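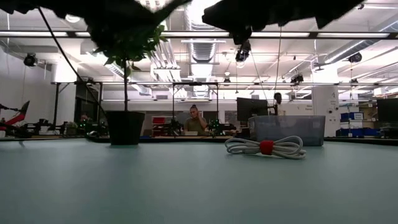 Lutico introduces its cable order method for shared worktables

Uldale, March. Lutico, the supplier of storage goods for offices and workshops, today presents Adus, a simple method for keeping cables in order on tables which many people use. The method comes with a set of reusable ties and a printed guide of 11 pages.

Each loose cable is coiled, closed at the middle with one tie and laid flat. A translucent bin stands on the same table, so that everybody can see what is inside before they open a drawer or order a new cable.

"People lose time on small things," says Folke Forsberg, product manager at Lutico. "In our trial at the Tveit workshop we collected 261 cables, and many of them were bought twice. A red tie is easy to find also on a full table."

The guide recommends that the cables are checked every 2 weeks, and that plants and personal things keep their own corner.
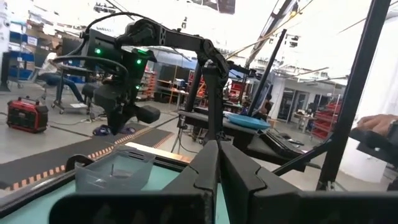
Availability

The Adus set is sold in packs of 4 from the end of March, directly from Lutico in Uldale. Schools and workshops can ask for a free copy of the guide.
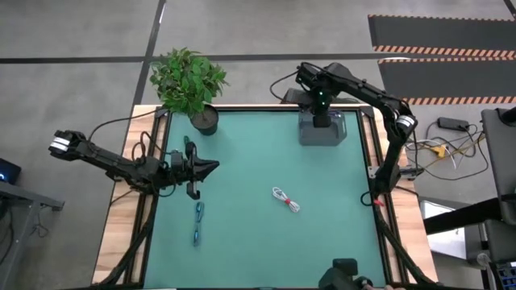
White cable coiled with a red tie, with a blue cord and a potted plant on the same table.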